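Wanted: well owners and one part-time sampler for a private well water study

Dulmont Water Lab is looking for households on private wells in the Wallin area, and for one field sampler to visit them. The study is called Cotis. It starts in September.

Public water systems have to be tested on a schedule. Private wells mostly don't, and the owner is left to decide what to test for and how often. A lot of people fill that gap with a mail-order kit, a free test from someone who sells softeners, or a glance at the glass. We doubt all three. We also doubt some of the advice that labs like ours hand out, such as the idea that one clean result in spring tells you much about the fall.

We went back through 2777 old well reports in our own files. Only 1323 of them said how deep the well was. That makes it hard to say anything useful about which wells go bad and when, and we would sooner start over than build a nice chart on top of it.

Households

We need 100 households. You can take part if:
you own the home and the well
the well has been in use for at least two years
you can find the well log, or will let us measure the depth
you can let a sampler in once a month, for 21 months

We test for coliform bacteria, nitrate, arsenic, lead and manganese. You get every result, including the dull ones. We don't sell filters and won't recommend a brand. There is no payment. If you have a treatment system, we sample before and after it, and you may not like the second number.

Please don't sign up if you need an answer fast. If someone in the house is sick or there is a new baby, get a regular test now from a certified lab.

Field sampler

Part time, mornings, paid by the hour with mileage. You will drive back roads, run taps, fill bottles, label them properly and get them back on ice by 1 p.m. A science degree is fine but we have met plenty of people with one who can't follow a sampling sheet. We care more about clean hands and clear handwriting. You need a driver's license and your own car.

Results are kept in a records program called Avow. It is slow - you will be trained on it anyway.

To apply for either, write to the Cotis desk at Dulmont and say which one you want. Households should include the year the well was drilled, if known. Samplers should send a page on past work. No cover letters about passion for water, please. 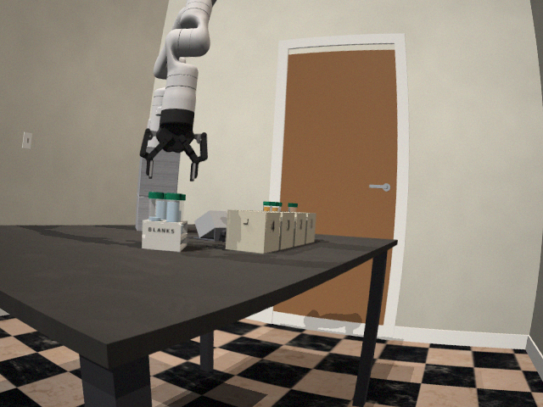
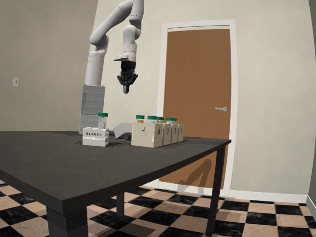
Robot arm and black gripper over a dark table, computer renderings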